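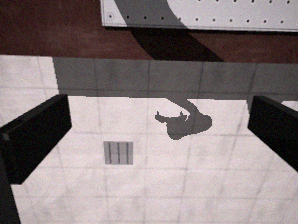

分类：机器人学习 / 数据采集

2022年6月15日

我在 Kadwood 做示范数据的工作，从去年10月开始。搬到 Druvomwood 以后，我一直想用中文写一写工作的内容，一方面练习中文，另一方面给以后加入项目的同事留一点记录。我的中文是成年以后学的，有些术语我可能用得不准确，请读者原谅，也欢迎在留言里纠正。

先说我们在收集什么。任务在仿真里进行：一张深红褐色的桌子，桌上放一块白色的带孔的板，机械臂带着夹爪，从不同的起点移动到板的上方，然后把一根短销放进指定的孔。操作的人用手柄控制机械臂，系统同时保存几个视角的画面、关节的角度、夹爪开合的程度和手柄的输入。每一次从开始到结束，我们叫做一条示范。学习系统以后看这些示范，学习在什么样的画面下应该做什么样的动作。

到上个星期，我们一共录了3614条。计划里写的是可以使用的示范要有3000条。听起来好像已经足够了，可是“录了”和“可以使用”之间有很大的距离，今天的文章主要谈这个距离。

关于腕部视角

我们有三个虚拟相机，其中一个装在手腕上，跟着夹爪一起动。开始的时候，我以为外面的固定相机最重要，因为人坐在屏幕前面也主要看它。录了一段时间以后，我的想法改变了。当夹爪靠近孔的时候，固定相机的画面几乎没有变化，腕部相机的画面变化却很大。最后那一小段路，系统能够依靠的信息差不多都在腕部画面里。

可是腕部画面也有它的困难。在一条示范的前半部分，夹爪离桌子还远，两根黑色的手指从左右两边伸进来，中间是空的，只看得见地砖，桌子和白板在画面很靠上的地方。我刚来的时候，曾经建议把这样的片段剪掉，理由是“没有内容”。我的同事没有同意，他们让我自己做一次比较。我用剪过的数据和没有剪过的数据各训练了一次。用剪过的数据训练出来的策略，如果起点就在板的附近，动作很好看；如果起点稍微远一点，它就在地砖上面慢慢地转，不知道应该往哪里去。从那以后我不再剪了。手指中间是空的，这也是一种状态，系统需要看见很多次。

还有影子。我们的渲染器画影子画得很清楚，机械臂和夹爪的影子会落在地砖上，也会落在白板上，从几个孔的上面经过。影子落在地砖上的时候，边缘常常有像小台阶一样的锯齿，因为影子贴图的分辨率不高。我问过能不能提高，回答是可以，但是每一条示范的渲染时间会变长，我们的机器不够。所以现在的数据里，影子都有这个样子。

影子对学习有没有害处，我现在还不能确定。我观察到的是，在光源位置固定的那一批数据里，策略好像学会了用影子来判断高度。影子和手指靠近，它就开始减速。这很聪明，可是换一个光源就不行了。后来我们让光源的位置在每一条示范开始时随机改变，减速的位置就乱了几天，加入更多数据以后才慢慢恢复。如果现在重新开始，我会从第一天就改变光源，不会等到录了一半再改。

地砖也是类似的问题。地面是浅色的大块瓷砖，带一点灰色的云纹，砖缝是细细的灰线。砖缝是直线，手指的边也是直线，白板的边也是直线。早期有一个小的检测模块，任务是找白板的下边，它有时候会找到砖缝上去。我们没有把地砖换掉，只是增加了其他几种地面，让它们按照比例出现。

怎样操作

下面写给以后要坐在手柄前面的人。这些内容在内部文档里也有，但是文档写得太短，我第一次读的时候没有完全明白。

开始录之前，先空手移动一遍，不要保存。每个人的手柄死区不一样，上一个人可能改过设置。我有一个上午的数据全部有一点向左的漂移，下午才发现，原因就是没有做这一步。

速度要平均。人在远的地方喜欢推得很快，到了板的前面突然停下来，这样的示范，人看起来没有问题，但是动作曲线上有一个很尖的角。我们用 Fonance 来看曲线，它会把加速度太大的地方标成红色。刚开始我的曲线几乎全是红的，练习了一个星期以后好多了。

如果走错了方向，不要马上重来。慢慢地纠正回来，然后继续完成。纠正的过程对系统很有价值，因为它自己运行的时候也一定会走偏，如果从来没有见过怎么回来，它就回不来。只有销掉到地上、或者夹爪碰到桌子的前边，才按取消。这一点我花了很长时间才习惯，我是一个喜欢把事情做得整齐的人，看见自己的示范里有一段弯弯的路线，总是想删除。

不要总是选同一个孔。系统会指定目标孔，但是允许操作的人跳过。检查记录的时候我们发现，靠近板角的孔被跳过的次数明显比较多，因为那里的边框让人紧张，怕碰到。结果数据里角上的孔很少，策略在角上也做得最差。现在跳过的按钮已经去掉了。

每次连续录不要超过27条。这个数字是我自己定的，别人可能不同。我超过这个数以后，手上的动作会变得懒，总是走同一条路线，画面一条和一条太像。休息一下，喝一杯茶，再回来，路线自然就不同了。

检查

录完以后的检查，比录的时候花更多时间。我们先用 Vasiliauskas 的脚本自动检查一遍，它看时间戳是不是连续，三个相机的帧数是不是一样，夹爪的数值和画面能不能对上。最后这一项最容易出问题。有一批数据，夹爪的数值晚了几帧，在曲线上几乎看不出来。在腕部画面里，手指已经开得很大，数值还写着半开。如果系统用这样的数据学习，它会觉得手指自己先动，命令后来才到。这一批我们最后没有删除，把数值往前移动以后保留了，并且在说明文件里写清楚了。

自动检查以后，还要人来看。我每天看一部分，用两倍的速度播放，主要看三个时刻：开始，接近白板，结束。接近的那一段我会放慢，看手指有没有穿过板的边。仿真里的碰撞有时候不可靠，手指会稍微进到板里面去，没有任何警告。真实的机器上这是不可能的事情，所以这样的示范一定不能留下。

看久了，人会失去判断力，这一点我要承认。有一天我把一条明显失败的示范标成了成功，第二天同事看出来了。以后我们改成两个人看同一批，结果不一致的再讨论。讨论很有意思，因为常常不是谁粗心，是我们对“成功”的理解不一样。销进去了一半，算不算？销进去了，可是夹爪没有张开，算不算？我们写了一页规则，后来变成四页，现在还在增加。

关于标签，我还有一个很小的建议：失败的示范也要写原因，不要只写“失败”。开始我嫌麻烦，只选失败两个字。等到有人想研究失败的种类，我只好把那一批全部再看一遍，用了18个小时。如果当时多写几个字，这些时间都可以省下来。

还没有解决的事情

第一件，白板的颜色。白板在强光下面很亮，孔是小黑点，对比非常清楚，人和系统都容易找到。可是影子盖住孔的时候，黑点和灰色的背景靠得近了，检测的结果就不稳定。我想增加一些板在影子里的示范，但是随机的光源很少刚好给出这样的情况，可能需要专门设计。

第二件，操作的人太少。现在大部分数据来自两双手，其中一双是我的。我的习惯是从右边绕过去，另外一位同事习惯先升高再下来。策略运行的时候，有时候可以看出它在模仿谁，它会先升高，然后又从右边绕，两个习惯放在一起，路线很奇怪。我们正在等新的人来。

第三件是从仿真到真实的机器。这个我知道得不多，不想随便写。真实的桌子还没有到，到了以后我再写一篇，也会把两边的腕部画面放在一起比较一下。

上次有读者留言问手柄用多大的力气合适。我的回答是：如果晚上手指疼，就是力气太大了。我自己现在把手肘放在桌上，只用拇指的前面一点点推，曲线比以前平滑很多。死区的设置我发在内部页面了，同事们可以直接复制，不过先把自己原来的那一份保存好。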